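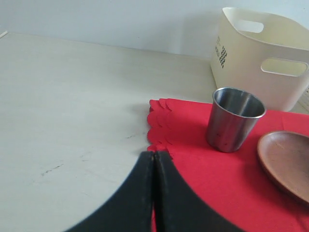 Week two with the Cikeo arm, evening

I meant to write this up at teatime and then the kettle went on twice and the cat wanted letting out, so it is gone nine and I am doing it at the kitchen counter with my shoes off. The arm is parked for the night. I have it until the end of June and then I must either pay for it or box it up again, and I'd like to have made up my mind by then from what I wrote down at the time, because I know how I am with things once I've grown fond of them.

Today was table laying. I have been building up to it all week, having started on the bare table with one thing at a time, and this afternoon I finally put the red cloth down, the one with the scalloped edge, and set out the steel cup and the round wooden plate with the cream basket behind. The Asari booklet (Asari make the software, Cikeo the arm itself, and Zabala are the people who hire it out, so there are three telephone numbers and I have rung them all) says to begin with plain surfaces and few objects. I had done my plain surfaces. I wanted to see it among proper tea things.

I am on the 60 a month plan, which comes with 1,000 practice runs, and the counter on the screen stood at 211 when I switched off. That seemed a mean allowance when I signed up and now I can't think how I would ever get to the end of it. Each run wants setting out again by hand, and that is the part the brochure passes over rather lightly. My back knows about it.

The cup is a nice thing to teach with. It is short and wider at the top than the bottom, and I spent a good while this afternoon getting the fingers to come down low enough before closing. I did try guiding it by the rim first, and I didn't care for the sound. The plate I have left for tomorrow. I suspect it will want coming at from the side, and the lesson on flat dishes is a long one -- I read half of it over lunch and had to go back to the beginning.

I like the gripper very much, I must say. Two plain black fingers and nothing fussy about them, and the little camera at the wrist gives me a view I have got quite used to steering by. What I like less is the lead, which should be a good foot longer, and the way the program asks me to name every session before it will save. Today's is called "tea red cloth 2" and I shan't remember what that means by the weekend.

Zabala rang at four to ask how I was getting on, which was kind, and also to mention the Cemix base plate, which costs extra and is meant to hold the whole thing steadier. I said I would think about it. It seems steady enough to me clamped where it is, though I might look at the clamp again in the morning.

Tomorrow: plate, then plate and cup together if I have the patience. Find the spare batteries for the lamp. Ring Asari about the session names.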